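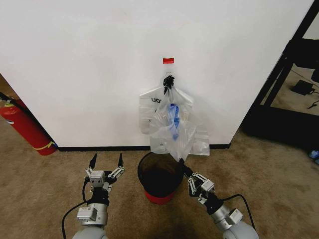

A clear bag on its hook, over the bin.

The publicist said the film had broken every rule in the business. She had said it of the last one too, and I'd reviewed that one, and the only rule I could see broken was the one about endings.

This one was called Tristix. It had opened the Rirkirport festival on 22nd May and been clapped for three minutes, according to the people who'd made it. Now it was coming to 374 screens in July, and I was in an office with beige carpet, waiting to be told why.

"Audiences are calling it brave," she said.

"Which audiences?"

"Test audiences. In Fodatby."

I asked how many people that was. Thirty, she said, though she thought a few had left to move their cars.

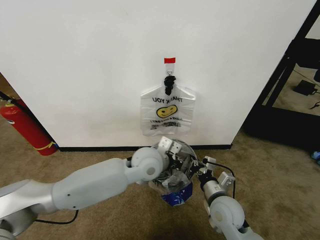
HAVE A NICE DAY, wrong way up.

I'd seen the first 20 minutes. A woman walks beside a harbour. A man watches her from a ferry. The colour drains out of the picture and comes back when she laughs. I wrote "why grey?" in my notebook and underlined it, then wrote it again when it happened a second time.

"The director wants you to sit with the silence," the publicist said.

"There's a cello all the way through it."

She looked at her sheet. I don't think the cello was on there.

She offered me the poster quote they'd like, already typed, with a space at the bottom for my name. A triumph of feeling. I folded it into my pocket and told her I'd watch the rest first. She seemed to find that a strange way of going about it.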